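Zastier Suspends 112 Accounts Over Automated Reposting

Zastier has suspended 112 accounts that it says used scripts to repost material at a rate its rules do not permit. The suspensions took effect overnight and cover both personal accounts and pages run by small news sites, among them two operated by the regional publisher Skamell.

According to a notice on the platform's policy page, the accounts were flagged under section 27 of the terms of service, which limits any single account to 2000 posts and reposts in a calendar day. The section was added last October but had not been enforced until now. The notice does not list the accounts by name.

Skamell said in a statement that its two pages post through Gallardo, a scheduling tool that many publishers use, and that neither page came near the daily limit. The company believes that deleted and edited posts were added to the total. It has filed an appeal and asked Zastier for the log of counted actions. 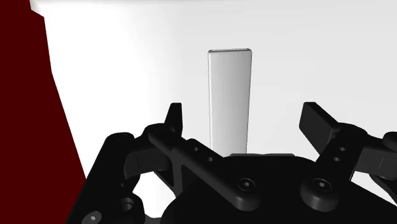

A computer rendering of a pale upright block and a black robotic gripper.

Gallardo confirmed that its software sends a separate request each time a scheduled post is changed. A post edited four times before publication would generate five requests. The company said the requests carry different labels and that a platform can tell them apart, but it could not say how Zastier treats them. An update that combines edits into one request is being tested with a small group of customers.

Zastier did not answer questions about its counting method. The policy notice states only that "all write actions" may be considered. That phrase does not appear in section 27, which refers to posts and reposts.

Suspended accounts remain visible to readers but cannot publish, reply or send messages. Owners can download their archives while an appeal is open. Appeals are handled in the order received, and the notice gives no time limit for a decision.

Pleller, a smaller competing network, said it has no daily cap and limits accounts by the hour instead. It has no plans to change that policy.

Last updated: May 26, 2021

Comments

feedreader_k: Section 27 says posts and reposts. If they want to count edits they need to change the text first.

mossgate: One of the Skamell pages is the only place I get road closures. Still can't find them on Pleller.

tabstop: We schedule through Gallardo too and fix typos constantly. Is there any way to see your own count?

feedreader_k: @tabstop not that I've found. The account page shows published posts only.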